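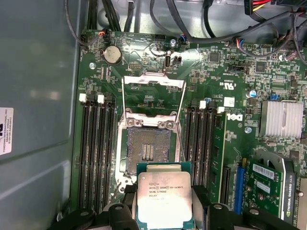 Clikden repairs and rebuilds used workstations, the heavy office computers that engineers, architects and small film studios buy new and sell again when the lease is over. We started in Flenoston, in one room above a bicycle shop, and we are still in the same building, but now we have the ground floor also. Most of our daily work is with processors and memory. A typical job is a Dell board with a Xeon E5-1630V3 to go into the open socket, and memory slots on both sides which are still mostly empty. It is an older processor, 3.70 GHz, but for many drawing programs it is still a good choice, and our customers like the price.

The company has 13 people today. Some of us came from electronics, some from quite different work, and one learned everything at our own bench. We speak four languages in the workshop, so please forgive us if an e-mail sounds a little strange.

How we work

Every computer that arrives is opened, cleaned and written in our book. We look first at the socket, because bent pins are the most common damage and also the most expensive. A processor is held only by its sides. It goes down straight, without pressure, and the small marks on the corners must agree before the load plate is closed.

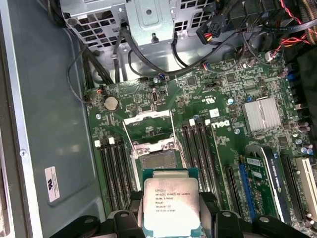

After this comes the memory. We fit it in pairs or in fours, as the board maker recommends, and we offer up to 64 GB in our standard machines. Larger amounts are possible on request, but please ask us before you order, as not every board accepts every module. The coin battery is always changed, even when the old one still shows a good value. Then the machine runs a load test for 34 hours. If it stops one time, it goes back to the bench and the test begins again from zero.

Our thermal paste and cleaning cloths come from Szűcs, a family supplier we have used from the first year. For deliveries we work with Drindis, who bring our own boxes back to us so we can fill them again. 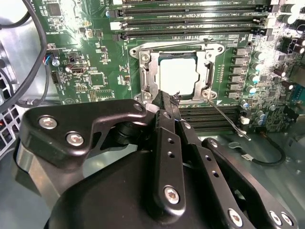

We give 3 years of guarantee on the board and the processor, and one year on fans and disks. When a repair costs more than the machine is worth, we will tell you this before we begin, and you pay only the return delivery.

Visitors are welcome in the workshop from nine in the morning until four. Please ring the lower bell, the upper one belongs to the bicycle shop. In August we are closed for two weeks - e-mails are still read, but slowly.

Last updated: May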